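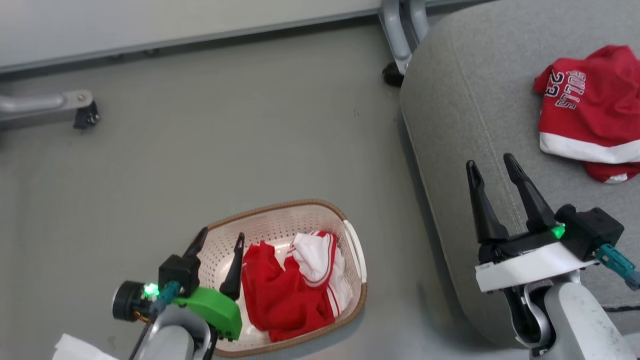

Does the Stumalen laundry kit need a new calibration every time the basket is moved?
According to Grestovness support, only when the basket ends up outside the taught area. We are not convinced.

Ticket 308, opened 23/09/2020
Status: waiting on vendor
Product: Stumalen two-arm kit, laundry package

Problem: pick from seat to basket stops with "target lost" on soft clothes. 18 stops since the July update. Before that we had 2.

Tried so far:
Restarted both arms. No change.
Recalibrated with the basket on the floor. Fine until the next morning, then the same error.
Swapped the left gripper cable. No change.

Vendor reply: lighting. We have not touched the lights – same room, same lamps. Please send the log reading that points to lighting.

Second reply: buy the Winidora vision add-on. The sales page promises 1,000 picks without a stop on the base kit, so I don't see why we should pay extra to get there.

Next: roll back to the June version and rerun with jerseys and shorts only. Do not close this ticket.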